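July 14, 2025

Dye bath, batch 2. Indigo vat at Mirkomthorpe finally behaving, pH down where Khoa wants it. Weighed out 300 g of the Bokitz wool, scoured last night, rinsed twice. Still smelled of sheep.

First dip 5 min, came out green, went blue on the line in less than a minute. Good. Second dip the same. Third dip I let go too long (phone) and the skein is darker at one end. Marked it with red thread, do not sell.

Cotton from Cedska is another story. Patchy, pale, rubs off on the thumb. Either the sizing is still in it or the vat was tired by then. Trí says boil it with soda ash for an hour and try agian. Will do that before blaming the vat.

Stock check: 1,497 g wool left, 153 g indigo powder. Need to order powder before November, the price went up last time we waited.

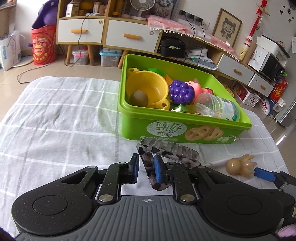

Rub test on the wool: white cloth, ten strokes, faint blue on batch 2, nothing on batch 1. One more rinse with vinegar, then dry flat.

To do: feed vat, skim the flower, lid ON. Ask Khoa were the long thermometer went.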